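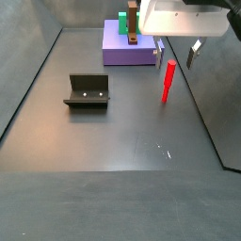 Gripper open over the red peg, purple base at the back with the brown post on it.

Subject: Re: [flanagan-robotics] which parts kit, and how often do we practice?

Hi all,

Sorry for the slow reply, I had midterms and then a cold. Answering the questions from our friends at Muren first (quoted below so everybody has it), and then there's club stuff for our own people at the bottom, so keep scrolling!

> Hi Flanagan folks,
>
> We're a new team at Muren, and we signed up for the assembly
> division at Nistalen this spring. We have an arm and a gripper and
> a lot of enthusiasm, and that's it. A few questions:
>
> 1. Do you build the whole structure every time you practice, or
> just pieces of it?
> 2. How do you deal with parts that have to stand up? Ours fall over
> all the time and then the run is dead.
> 3. Is it worth building walls for the table? The rules say
> "optional."
> 4. How do you split the work? We have 7 people and one arm, and
> most of us are standing around.
>
> Any advice would be great. We can trade snacks.
>
> The Muren team

OK! Taking these in order, and other Flanagan people should jump in if you remember any of it differently.

1. Whole build or pieces?

Pieces, for way longer than you'd think. Last year we did full builds from the first week and it was miserable, because a full build takes forever and if you mess up the second move you don't get to practice the tenth. This year we picked the moves we were worst at and did only those. Picking up one peg. Putting one block down on the base without shoving the base. Then we started gluing moves together in pairs, and we didn't try a full run until March.

We keep a log, and it has 26 full runs in it now. The short drills are in a separate notebook, and I'm not going to go count them, but it's a fat notebook. If I were you I'd start both on day one, because our early entries are stuff like "bad" and "bad again (different)," which did not help us later.

One thing we got into the habit of is building the target by hand first and leaving it there while people plan. With the green blocks on each side of the brown pillar and the blue hex column standing on the brown slab in front, you can see right away that the gripper fingers don't have a lot of room in the middle. On a drawing we all missed that. We had a big debate about doing the greens before or after the pillar, and I was on the wrong side of it, and I'd like that on the record before somebody else brings it up. Pillar first, people. Then the slab, then the blue one, and the greens at the end when there's nothing left to bump into on the outside. 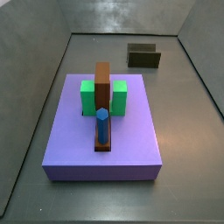
2. Parts that have to stand up

Ugh, yes. We lost so many runs to this. What helped us most was going slower at the very end of the move and letting go slower too. We were opening the gripper at full speed, and one finger always lets go a hair before the other one, so the part gets a little kick. Slow the last bit down and your tall pieces will do a lot better.

Second thing is where you grab. We used to grab low since it felt safer, but then the fingers are down there next to whatever is already on the base. Grab higher, come straight down, open, go straight up. Do NOT go sideways until you're clear of the top of everything, even if it costs you a second. We had a rule that anybody who programmed a sideways exit had to sweep.

Also the hex column: pick two opposite flats and always use those. If you come in across the corners it spins a little in the gripper and you won't notice until you're setting it down crooked.

3. Walls

Do it! We put it off for a whole season and I regret it. Parts that get dropped stay inside where you can see them, nobody leans an elbow on the table in the middle of a run, and the light is more even, which matters if you're using a camera to find things. Ours are plain gray and we went with a gray floor too, so the colored parts pop. The black ones are harder, we still fight with those, and if you figure out a trick please write back to the list.

Wipe the floor down before you run. Little white specks show up on it constantly and I have no idea where they come from.

4. Seven people, one arm

We have a bigger group and the same problem. What works for us is three jobs at the arm (one driving, one with a hand on the stop button, one writing in the log) and we switch when the timer goes off. Everyone else is at the side table working out the next move with spare parts, and they have to have it ready by the time they rotate in. If they don't, they get the log again. It sounds strict but people are pretty happy with it, and the stop button person is a real job, please don't skip it.

As for the kit, the subject line asked and the message didn't, ha. We ordered ours from Prarnier. It showed up complete and it was fine. Get spare pegs if you can afford to, we've lost more than I want to say.

And yes to snacks.

For Flanagan people

- Travel money. We're at $900 from the bake sale and the alumni thing put together, and that covers the van. It doesn't cover food, so either bring lunch or bring money.

- Forms. I have 31 of them and I need all of them signed, both sides. The back page is the one everyone forgets. Put them in the folder on the door, don't hand them to me in the hallway, I will lose them.

- Practice stays at 3:30 until we leave for Nistalen. If you're coming from track and you'll be late that's OK, just post here so we can plan the rotation.

- Whoever has the small hex wrench, please put it back in the drawer. No questions asked.

- Log entries need the run number AND what went wrong AND your initials. "Fell" is still not a log entry. What fell, and on which move?

- We still need two people to rewrite the setup checklist. It's one page and it mentions the old table in a bunch of places.

See you at practice!

Your log keeper and form collector
Flanagan Robotics

This archive uses cookies to remember your reading preferences. By continuing to browse you agree to our use of cookies. Accept | Manage settings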